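Filed under: Small Business, Food & Drink

Valentyna Zinchenko sold donuts from a market table for two summers before she signed a lease. Her shop, Jinis, is on a side street behind the bus station, and she still does most of the frying herself. Blagoje Begović talked with her after the lunch rush.

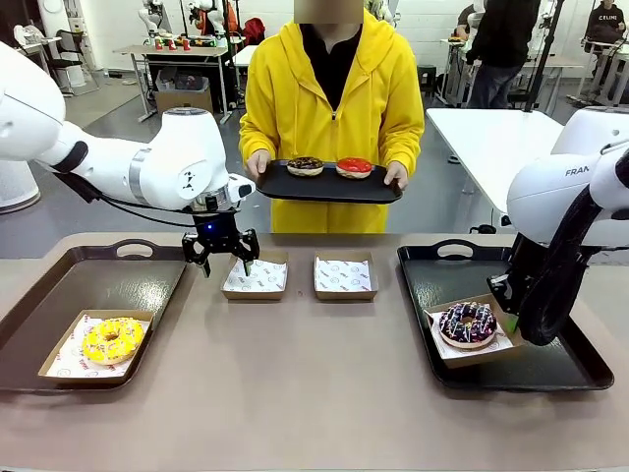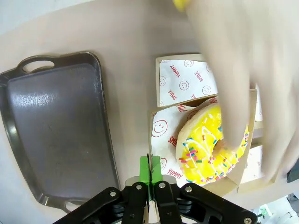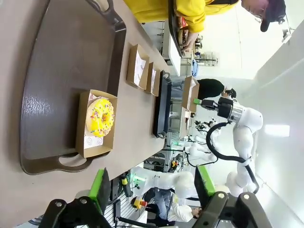
Donuts and paper food boxes.

How did she decide what to charge when she moved indoors? "I wrote down what one donut cost me, with rent in it this time, and the number was higher than I wanted," Zinchenko said. "At the market I never paid myself. I raised the price the first week and left it there."

The rent was the part that kept her awake. The space had been a shoe repair shop, and the landlord wanted a deposit before he would let her put in a hood. She borrowed part of it from her sister and paid her back by July.

Her fryer came secondhand from Tkachenko, a bakery across town that was closing. It holds 37 pounds of oil. She changes the oil on Mondays and Thursdays and filters it every night. "You can taste old oil before you can see it," she said. "People will say the donut is heavy. They won't say the oil is old, but that is what they mean."

The dough is a yeast dough with potato in it, from her grandmother. It rests overnight in the cooler. She tried a faster version with more yeast and dropped it after four days. "It looked fine. It was dry by ten in the morning."

She buys flour from Tralter, a mill that delivers on a small truck and does not mind small orders. Its protein level changes a little with each harvest, so she mixes a test batch when a new lot comes in and adjusts the water.

On a good Saturday she sells 490 donuts. Weekdays are much slower, and she has stopped trying to fix that with discounts. What helped was coffee. She bought a used machine, asked a friend to teach her, and now people who work nearby come in early and stay a few minutes.

Asked about a second shop, she shook her head. "I would have to hire a manager, and then I would be managing the manager. I want one more person on the early shift. She has to be able to get here at four."

Jinis opens at seven and closes when the case is empty.

Contact us | Copyright Fenduter | Back to top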